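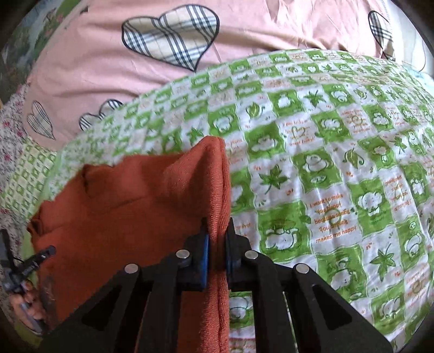

Figure 3. Looped-pile terry towel, held at a fold.

Print this page | E-mail this article

3.2 Loop height and drying time

What surprised us most was how much the loops matter! We washed 300 towels from the Pesonen mill and 300 from Gurier, all at 40 degrees, and hung them in the same room in Ukdale. The taller loops took up far more water - a lovely result - but they also dried more slowly, and the gap grew with every wash. Partanen found the same pattern in bath mats, and we would love to see it tested on robes. Line spacing mattered too, though less than the Bronow survey had led us to expect.

We use cookies to improve your visit. Accept | Learn more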